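September, 9:40 a.m.
Notebook entry: tariff classification of packaged drinks and syrups, continued

The Clultach product file was reopened this morning. The question remains whether the bottled ginger concentrate should be entered under the heading for beverages or under the heading for food preparations. The two headings carry different rates, and the importer, Gukex, has so far declared every shipment at the lower one.

The supplier's sheet states that the concentrate is to be diluted before drinking. On that reading it is a preparation. The retail label in the file, however, says "serve over ice" and does not mention water. Clustell raised this point in its letter and asked that both texts be put before the ruling desk together. This was agreed.

Sample log was checked against the invoices. Of 342 bottles listed on the first invoice, 183 were released before the query was opened. The remainder are held under bond. Two invoices use the older product code and should be read with the conversion table at the back of the binder.

Sugar content was measured again on the retained sample: 35 percent by weight, no change from the earlier reading. The refractometer was set to zero with distilled water beforehand. Colleagues using it after the lunch hour are asked to repeat this step and to initial the sheet.

The Hồ shipment is a separate matter and should not be filed here. It concerns frozen flatbread, and the argument there turns on whether heating by the customer counts as preparation. The wording of that ruling may be of use to us, but the goods are of a different chapter and it cannot be cited directly.

Outstanding:
Translation of the supplier's sheet, second page.
Written confirmation from Gukex of the dilution ratio.
Corrected weight on the bond certificate (net and gross have been exchanged).

The draft request for a ruling is in the shared folder. Comments should be entered in the margin and not in the text itself.
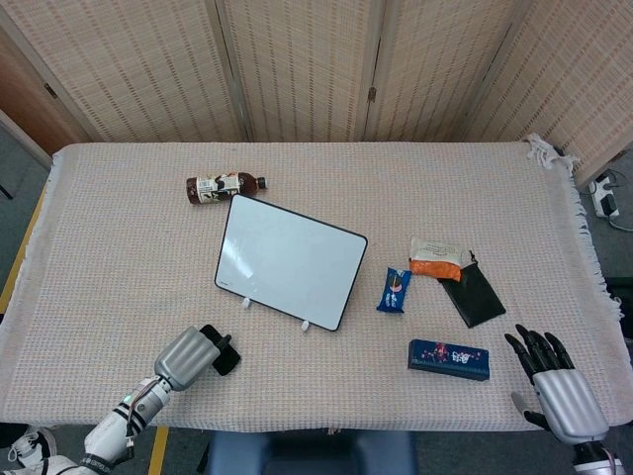
Brown bottle with black cap, and small whiteboard, on the cloth-covered table.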